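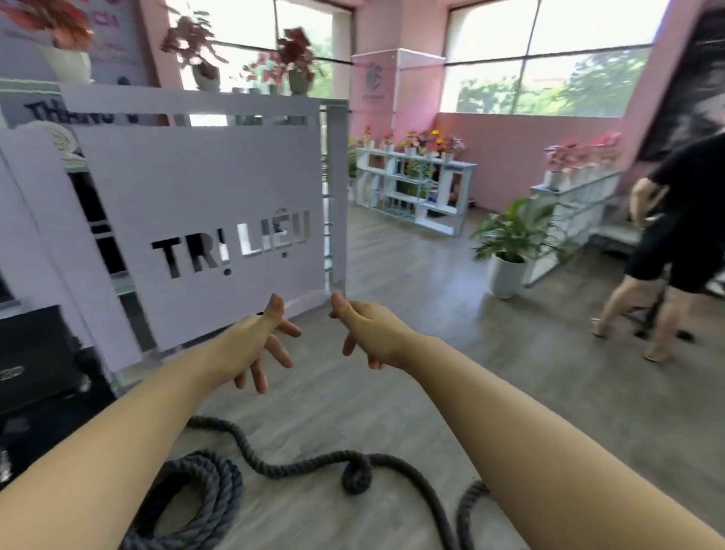

**Palisus working group - machines for floor and storage chores**
Minutes, Wednesday, 2 pm, upstairs meeting room, Rurley
Present: operations, purchasing, health and safety, the Katlow site lead, the Strickland site lead
Apologies: finance

## 1. Previous minutes

Accepted with one correction. The floor scrubber at Strickland was off for 3 days, not the full week. The Katlow lead asked that the spare brushes be charged to the group's budget and not to the site. Agreed.

## 2. Where we are with each chore

Operations went through the chore list. Entries are marked "machine", "hand" or "watch". Only two are marked "machine" at present: scrubbing open floor and moving bins along a fixed route. Vacuuming under benches has gone back to "hand" after the Katlow trial, as the unit kept stopping on the rubber edging.

There was a long discussion about putting away soft gear - ropes, straps, mats, covers and hoses. The Strickland lead said this is what staff complain about most at close, and asked why it was still marked "hand" when the bin mover copes well enough. Operations replied that a bin is the same shape every time. A rope changes shape as soon as it is picked up, and any part of it may be lying under another part.

Battle ropes were taken as the test case. The job as written on the closing sheet is:

- bring the rope in from the anchor end
- wind it into a flat ring on the floor
- stack the loops and keep them together with both hands

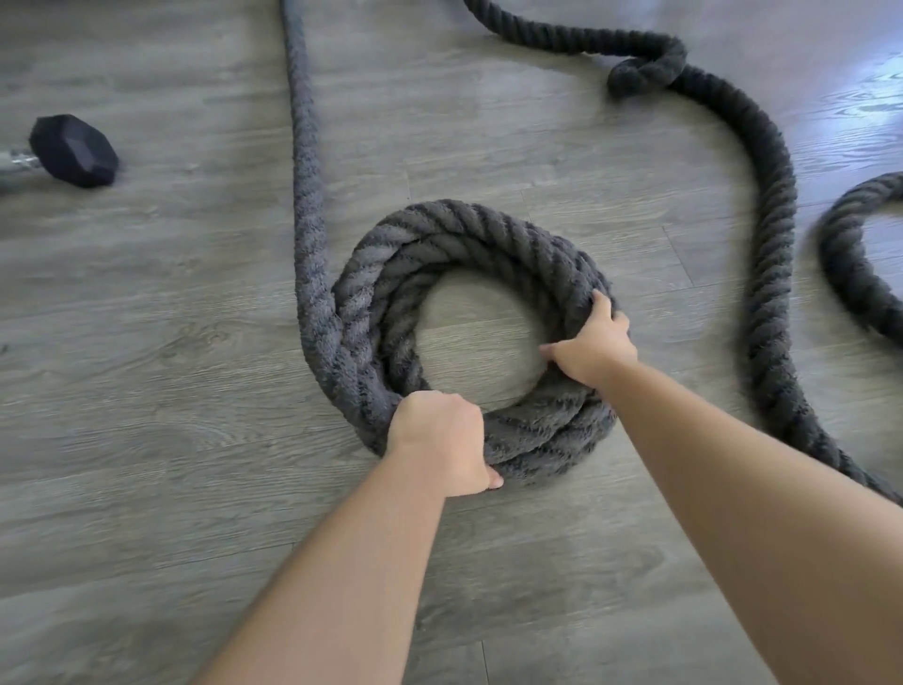
## 3. Coiling the heavy ropes

Health and safety had watched the closing shift at two sites and reported back. Most people use one hand to hold the loops already made and the other to bring the next part in. They change over often and don't seem to think about it. When asked to explain the method, staff gave different answers, and a couple said they just go by feel.

Purchasing has spoken to two suppliers. One offers a motor-driven reel at $2376 per unit. It winds the rope once a person has fed the end in and clipped it. The other supplier has a two-armed machine on offer for lease but would not commit to ropes of this thickness. It was shown folding towels. The group was not persuaded that towels tell us much about a three-strand rope with a worn, fuzzy surface.

The Katlow lead asked whether a reel counts as a machine doing the chore. Views differed. Operations said the reel does the easy part and leaves the part that takes attention, namely sorting out kinks and getting the rope clear of whatever is beside it. Strickland's view was that the easy part is also the part that hurts people's backs, so it is still worth having.

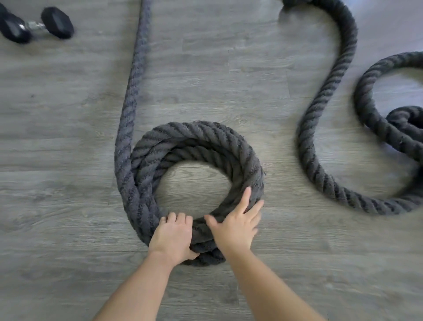

On kinks, health and safety added that a kink left in one loop makes the next loop sit badly, and staff then press the pile down by hand to get it even. Any machine would have to notice this and fix it before carrying on. The lease supplier said its unit could "detect an uneven stack" but had no answer when asked what it does next.

Also raised:

- Loose fibres. Purchasing to ask both suppliers if lint gets into moving parts.
- Speed. A slow machine is acceptable if it can be left alone after close. It is not acceptable if someone has to stay and mind it.
- Floor finish. The plank floors mark easily. No tracked units.

**Decision:** rope coiling stays at "hand". Reel to be trialled at Strickland only, one unit. No lease for now; look at it again in January.

## 4. Working close to racks and anchors

Health and safety wants this treated as its own item on the chore list. Coiling in the middle of an open floor is one job, and coiling beside a dumbbell rack is another. A person will reach past the leg of a rack without trouble, but the floor scrubber at Katlow already keeps a wide gap from every upright and leaves a strip that has to be mopped.

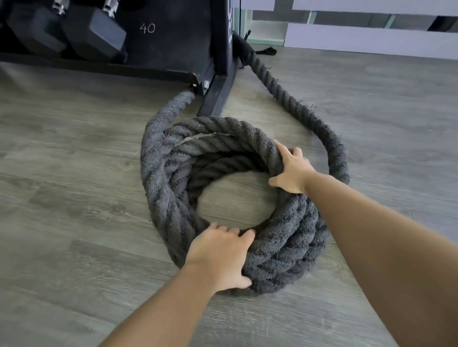 *Item 4: coiling beside the dumbbell rack, both hands on the ring.*

It was suggested that anchors be moved away from the racks to make things easier for any future machine. The quote for this is $700 per site. The Strickland lead was against spending money on the building for a machine we have not chosen. The Katlow lead thought it would help the closing shift either way. Left open until the reel trial is done.

## 5. Chore log

The log now holds 157 entries. Several are doubled up between sites under different names ("hose away", "roll hose"). Operations to merge these before the next meeting.

## 6. Actions

- Purchasing: order one reel for Strickland; put the lint question to both suppliers.
- Operations: merge log entries; split soft gear into "open floor" and "beside equipment".
- Health and safety: draft a one-page sheet on coiling by hand, including when to ask for a second person.
- Katlow: report on mopping time around the uprights.

Next meeting at Katlow, same time. Meeting closed at 3:25 pm.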